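Day 13 of teaching the Trundside planner where a cable is. It believes in joints. It believes in tables. Cables are a rumor.

Collision checker passed 209 paths this morning. It has no cable in its model, so of course it did. I'd pass too.

Asked the Brokodon folks if their driver exposes wrist rotation limits per task. Yes, in a config file. The config file has 43 entries named "limit."

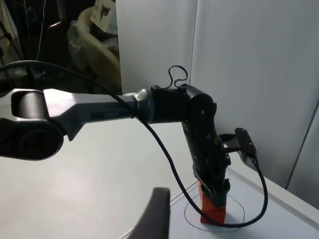

So the new plan is a fat invisible cylinder bolted to the wrist, and anything that enters it costs extra. Crude. Planner hates it. Solve time went up to more than 2 seconds, most of it spent sulking.

Perception is fine, by the way. It finds the block, it finds the circle. It also once found a block in my sleeve, confidence 0.9-something, so we've had words.

Merged the cylinder into the Durkton branch anyway. Commit message: "cables exist." Reviewer asked for a citation.

Tomorrow: the release pose. Currently it lets go like it's been insulted.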